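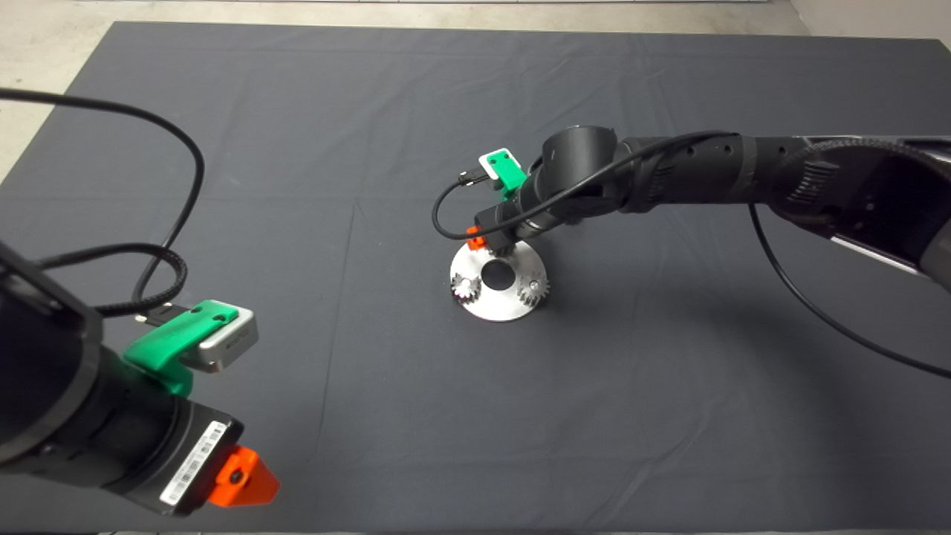
How to remove fold lines from a polyester tablecloth without making it shiny?

Sunita Nguyen-Tran
Posted 9 May 2021 in Home and Laundry

Hello everybody. I have bought cloths for long folding tables, in dark gray, for the reading evenings of our library in Motgate. They are from Senar, quality number 883 in the catalog, and the label says 100% polyester. They came folded very tightly in a plastic bag and now they have lines in both directions, like a map. I have tried to leave one cloth on the table for several days, and the lines became weaker, but they are still there when the light comes from the side.

With the first cloth I used the iron on the cotton setting, and I made a mistake. Now there is a spot which shines, as big as my hand. I have washed it and the shine did not go away. So I have three things I would like to know.

How can I get out the fold lines without an iron, or with an iron but safely? Can the shiny spot be repaired? And how should I keep the cloths between the evenings, so that I do not have to do this work again each time? We have only one closet and it is not deep. The shelf measures 27 inches from left to right.

Thank you in advance, and please excuse my English if something is not clear.

Shireen Mtshali
Marked as helpful by the poster

Dear Sunita, your English is very clear, and mine is also learned from books, so we are in good company. I sewed and rented table linen for many years and I have burned more polyester than I would like to tell.

First the fold lines. Polyester gets soft with heat, and this is the reason why a line pressed into it by a tight package stays so long. It needs a little heat again to forget the line, but much less than cotton. If you have a dryer, this is the easiest way. Put in one cloth only, together with two damp hand towels, on the low setting, for ten minutes. Take it out immediately when the drum stops. If it lies in the warm drum, it makes new wrinkles, and these are worse than the old ones as they go in every direction. Then lay it directly on the table and pull gently at the corners, first the long way and then the short way.

If you have no dryer, use a steamer or an iron which can give steam. Hang the cloth over a shower rod or a door. Hold the steam a hand's width away from the fabric and go slowly down along the line, and with the other hand pull the cloth a little bit from below. Be careful with your fingers. After this the cloth must hang until it is fully cool. Many people skip this part, and then they say that steam does not work.

If you want to iron, the rules are these: the lowest temperature, the wrong side up, and a thin cotton cloth between the iron and the polyester. An old pillowcase is good for it. Press and lift. Do not push the iron back and forth. Try it first on the hem in a corner.
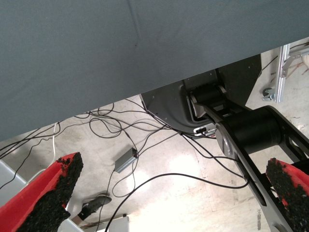 On dark colors you should also look at the cloth from the side and from low down before you decide it is finished. From above, a dark gray looks smooth very quickly, and then you sit down at the other end of the room and see a line which you have missed. I used to do this in the evening with only one lamp on.

Now the shiny spot. I am sorry, but I do not have very good news. Shine on cotton or wool is mostly fibers pressed flat and you can raise them again. Shine on polyester usually means that the surface has melted a little, and then it stays. You can try white vinegar, one part to 4 parts water, put on with a sponge, then steam, then a soft brush. Test the vinegar on the hem too. If the spot was only pressed and not melted, it will get better the first time. If you see no difference after the second time, stop, or you will make the fabric rough. Put this side of the cloth to the wall.

For keeping them: do not fold, roll. Ask in a fabric store for the cardboard tubes from the inside of the bolts; they often give them for nothing. Fold the cloth once along its length, or twice if it must be, with the nice side out, and roll it loosely on the tube. A tube can be cut with a bread knife to fit your shelf. Put an old sheet around it against dust. The fold in the middle will stay a little visible, and on a long table I find this looks correct and not careless.

And please do not put fabric softener in the wash. It leaves a film on polyester, and grease from cookies and hands will sit on it.

Grillberg fan

Just spray water on it and pull it. Works for me every time, 5 minutes. Mine is cotton but should be the same.

Sunita Nguyen-Tran
Comment on the reply from Shireen Mtshali

Thank you very much for this long reply. I did the dryer with the second cloth today and most of the lines are gone, only the one in the middle is still a little there. The vinegar I will try on the weekend. I have asked for the tubes at Kasprzak and they will keep some for me until June. One more thing, if you have time: can I roll two cloths on the same tube, one over the other?

Shireen Mtshali

Yes, two is fine. Put the one you use less often inside, and check that the first one is smooth before you start with the second, for its wrinkles will go through to the other.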